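Benddale Home Forum > Laundry and Closets > Folding printed T-shirts without cracking the letters

Page 1 of 1 - 13 replies hidden by your filter settings

tallpine_ridge
Joined: November

I have a drawer of T-shirts with big printed lettering on the front, mostly conference and work shirts. The letters on the older ones are starting to crack along the same lines, and I think it's from how I fold them. I do the usual thing, in half down the middle and then in half again, so the crease goes right through the print.

Is there a fold that keeps the print flat? The drawer is shallow, so hanging isn't an option, and the closet is full of my wife's coats.

mudroom_meg
Moderator

Moved this from General. Please keep folding questions in here.

To answer it: fold the sides in to the back first, so the print stays on the outside and the middle of the chest has no crease. Then bring the hem up to the collar in thirds. If the lettering is wide you will still lose the first and last letter to the fold, but the middle is fine.

offcut_drawer

I roll mine. Print side out, not tight. I have been doing it for years and don't get cracks.

I'd also say it depends on the shirt. The thin soft ones are harder than the old heavy ones. They won't hold an edge and they slide around if the table is slick.

mudroom_meg
Moderator

Rolling is fine for a suitcase. In a drawer it puts a curve across the whole print, and people pack them in too tight. I wouldn't do it with thick ink.

seven_socks

Most cracking is from the dryer. Wash inside out, cold, and hang dry. I have a shirt from Van den Broek (the moving company) that gets folded every which way and the letters are perfect. It has never been in a dryer.

tallpine_ridge

Mine all go in the dryer, so that could be part of it. I'll still change the fold. Going to write out the steps as I understand them so someone can correct me.

1. Clear the table and wipe it. Any white or plain surface is good because you can see lint.

2. Put the shirt down however it comes out of the basket. Find the collar and the tag before pulling on anything. A gray shirt with black capitals on it is easy to sort out this way, even when it's in a heap and all you can read is UGGING FA.
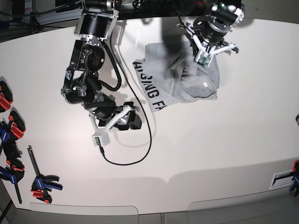

3. Take it by the shoulders, shake once, and lay it face down. Smooth from the collar to the hem with a flat hand.

4. Fold each side in toward the middle of the back, sleeves turned back on themselves.

5. Bring the hem up in thirds and turn it over. Print faces up.

Is step 5 thirds or halves for a shallow drawer?

mudroom_meg
Moderator

Thirds. Halves if you are stacking on a shelf. Your step 2 is right, the tag tells you which end is the neck when it's all bunched up. I'd shake it twice but that's me.

kettle_and_twine

I don't agree with face down. If you lay it face down on a table with any grit on it, you're rubbing the print every time you smooth the back. I lay it face up and fold the sides under. It takes longer and you have to lift the shirt a little.

offcut_drawer

That's what step 1 is for.

kettle_and_twine

Sure, if people do it. I do mine on the kitchen table after dinner and I know what is on that table.

seven_socks

Has anyone used the Rameo folding board? My sister has the Tirix one and it's too wide for my drawer - the folded shirt comes out the size of a placemat.

mudroom_meg
Moderator

Boards have their own thread. Short version, measure your drawer first.

tallpine_ridge

Did the whole drawer tonight with thirds. They stand up on edge and I can read most of each shirt from the top. Two of them are too far gone and will be for painting. I'm going to try hang drying the newer ones on the shower rod and see how the letters look in the spring.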